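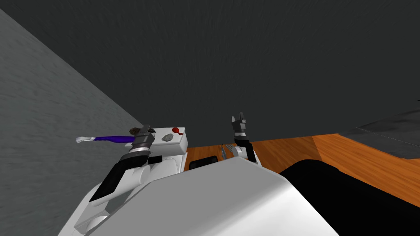
Posted by Sumathi Pai | Notebook, November | Filed under: labels, scanning

Continuing the barcode symbology comparison for the Kimetgate stockroom labels. Code 128 against Data Matrix, same 14-character part string in both. Printed on the Zovell thermal unit at 200 dpi, matte stock, default darkness.

Code 128 came out wider than the bin face allows. Dropping the narrow bar to two dots fits, but the quiet zone on the left is then under spec by a little. The handheld reads it anyway at arm's length. The fixed reader over the bench does not, or does so only on the second pass. Did not chase this further.

Data Matrix at the smallest module size: 158 good reads from 200 triggers. Most of the misses fall on labels near the end of the roll, where the print is lighter on one side. Suspect the head pressure – to be checked before blaming the symbol. Next module size up has not been run yet.

Laskowska asked whether we could put a web address in the code in place of the bare part number. Tried it with the full path, 55 characters. The symbol grows enough that the human-readable line has to move underneath, and the Brirkton import script rejects anything with a slash in it. Leaving the bare part number for now.

Open items:
Clean print head and repeat the small Data Matrix run.
Ask about a short redirect if the address idea comes back.
Template file saved as v2, old one still on the shared drive – do not print from it.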